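Search the list archive
Search Advanced

[tableware] Re: Pink plates, does anyone still have a set?

Wednesday, April 17, 2019

> I bought four of the shallow pink plates from the Wavton
> range in August and have broken 2 of them. Are they still
> being made? The shop says the color is discontinued. Also,
> is the rim high enough to keep cut fruit from sliding off?
> The listing only shows them stacked.

The color was still in the Vundus spring price list when I looked last week, as item 127. They call it salmon. I would call it pink, and the shop may have it under coral, so ask by number.

Pictures of the plate are below. 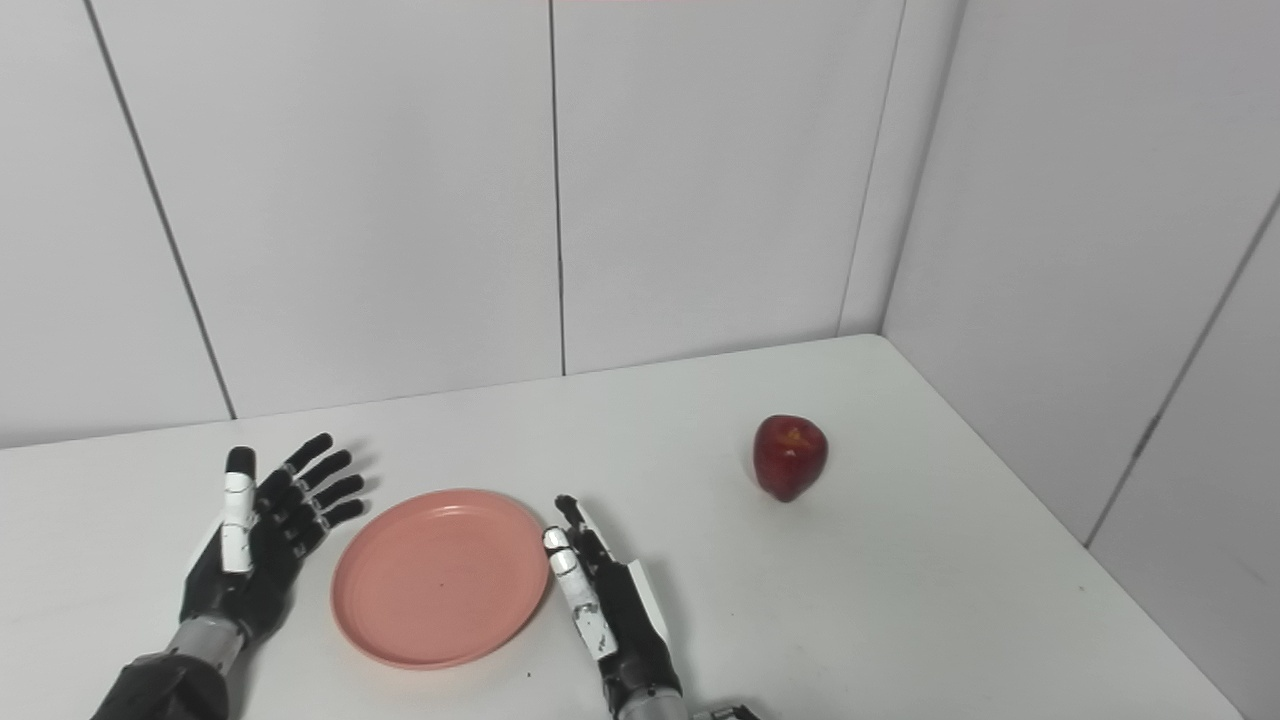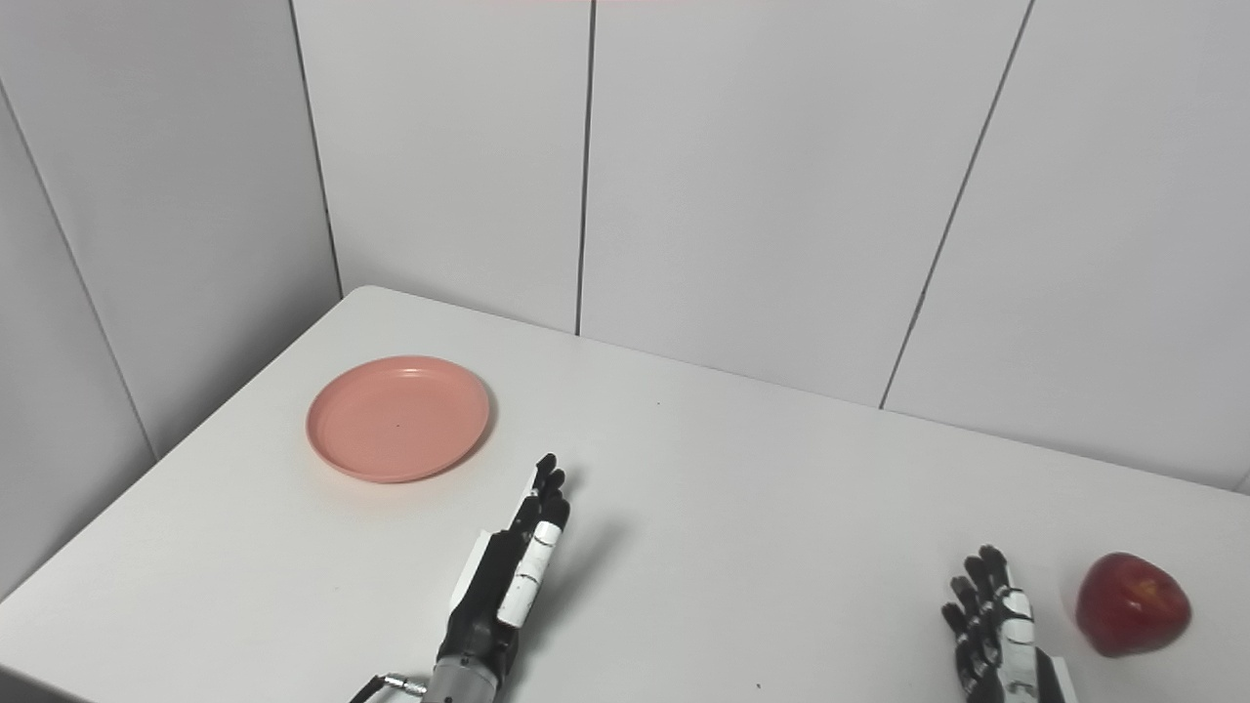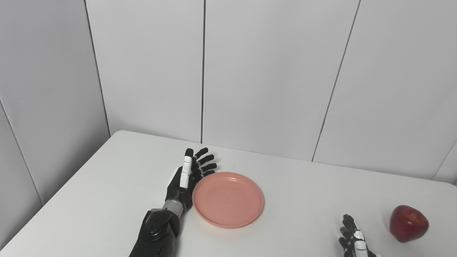 Shallow pink plate with raised rim, on a white table.

On the rim: it is raised all the way around but it is not high. Apple slices stay put on mine when I carry it from the counter to the table. Melon is another matter once the juice starts to run, and I use a bowl for that. A whole apple rolls on it if you walk fast.

The finish is matte. Mine shows knife marks if you cut on it, so I slice on a board and move the pieces over. The marks came off with baking soda and a damp cloth. I would not use a scouring pad.

For storage, I keep 10 in one stack with a paper napkin between each. Before I did that the undersides were scratching the plates below. They take up less height than the Ndlovu plates I had before, and they fit in the upper cabinet with the door closed.

If you only need to replace the two broken ones, try the seconds shelf at the Jurnotbridge outlet before you order. They sell singles there. Vundus sells them in fours only, and the shipping costs nearly as much as one plate. Check the rims with your finger before you pay, as I brought one home with a chip I had not noticed.

If anyone has compared this year's color with an older plate side by side, please post. I would like to add four more and do not want two different pinks in the same stack.

Last updated: Wednesday evening

Contact the list owner | Copyright remains with the posters | Back to top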